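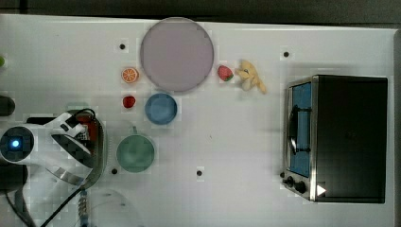 3.2 소품 배치와 명칭 기준

2019-10-03 | 토베 그림스도티르, 임티아즈 사마라콘

검색어를 입력하세요 검색 상세검색

배치는 Stornum 예비조사 때의 구성을 거의 그대로 따름. 흰 탁자, 그릇류, 모형 음식, 토스터 오븐. 오븐은 오른쪽에 고정하고 문 앞쪽 면은 비워 두는 것이 원칙. 파란 볼은 큰 접시 가까이. 과일은 접시 바깥에 흩어 놓되 서로 겹치지 않게 했다. 명칭은 기록자마다 달라서 먼저 정리가 필요했음(표 4 참조).

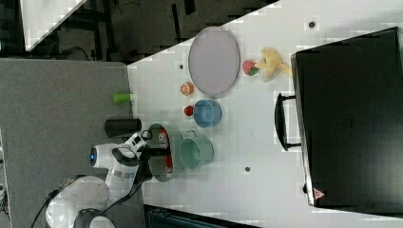 그림 1. 탁자 위 배치. 토스터 오븐, 볼, 조리 용기와 모형 과일.

조리 용기가 제일 애매했다. '팬'과 '냄비'를 섞어 쓴 기록이 많아서, 깊이 기준은 포기하고 '조리 용기'로 묶었다. 손잡이 유무는 따로 표기. 컵과 머그도 마찬가지, 한 항목으로 합침. 기록 300건을 다시 분류했을때 두 저자의 일치율은 92%. 불일치는 대부분 그릇류에서 나왔다.

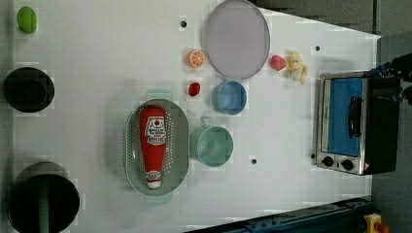

양념 용기는 음식으로 볼지 용기로 볼지 끝까지 의견이 갈렸는데, 결국 내용물 기준으로 음식에 넣기로 했다. Bistari 분류안과는 다른 부분. 채반은 조리 용기가 아니라 준비 도구. 이 구분은 4절에서도 유지됀다. 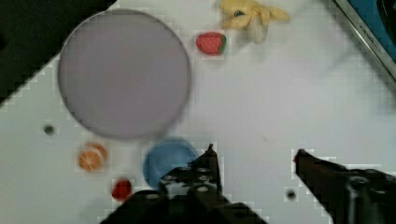
과일 모형은 색보다 형태를 우선. 오렌지는 단면이 보이면 '조각'으로 적고, 딸기는 꼭지가 안 보여도 '딸기'로 통일. 단, 형태가 불분명한 붉은 과일은 '기타 과일'. 천으로 된 소품은 별도 항목이고 일치율 계산에서는 제외했다. 정리 순서에 따른 차이는 3.3절에서.

문의: Nanayakkara 편집실 | 저작권은 저자에게 있음 | 맨 위로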